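Flareck five-finger hand, long-term review: lovely to work with, until it let go (or wouldn't)

Rating: 3 out of 5

I have been meaning to write this since January, when our Flareck hand had its first real fault, and I kept putting it off because I like the thing so much. We bought it through Rawashdeh, who were patient with my many emails, and mounted it on the arm in our Benton workshop. It has now done 745 hours by its own counter, mostly picking up small parts and passing them across a table to whoever is working there.

Let me start with the good, because there is plenty of it. The fingers move smoothly, the thumb comes across the palm in a way that still makes visitors smile, and the little blue lights at the fingertips let you see at a glance that it has power. Setup took me an afternoon, and I am slow at these things and stopped twice for coffee. The white shell wipes clean with a damp cloth, too.

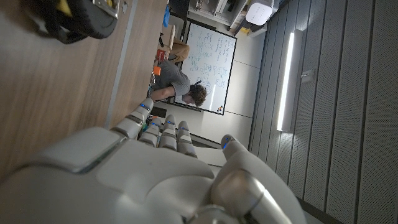 Now for the trouble. At hour 520 the hand closed on a plastic bin and would not open again. I sent the open command, then sent it again, and the software told me quite cheerfully that the fingers were already open. They plainly were not! I pressed the emergency stop, which halted the arm as it should, but the hand kept its grip. The manual does mention this, in a short note near the back – the stop holds the fingers where they are so a load doesn't drop. Fair enough for a bin. I would feel very differently if it had been somebody's wrist, and we hand things to people all day long.

What finally freed it was the manual release under the wrist cover, and the cover is held on by 2 screws. I had to go and find a screwdriver. I really do think a release like that should open with a bare thumb.

Flareck support answered the next morning and were very kind about it. They traced the fault to a position sensor in the index finger that had slipped out of line, and they sent a replacement along with a software update. The swap was easy. Since then it has happened one more time, for a few seconds, and this time the software did at least report an error.

We have changed our habits as well. The screwdriver now hangs on a string by the arm, the grip force is turned down to the lowest setting that will do the job, and Stuluvis, the monitoring program we run alongside it, cuts in if the motor current and the finger position disagree.

Would I buy it again? I think so, for work where people keep their hands well back. For passing things directly to a person, I'd wait for the next version and ask Flareck about that wrist cover first.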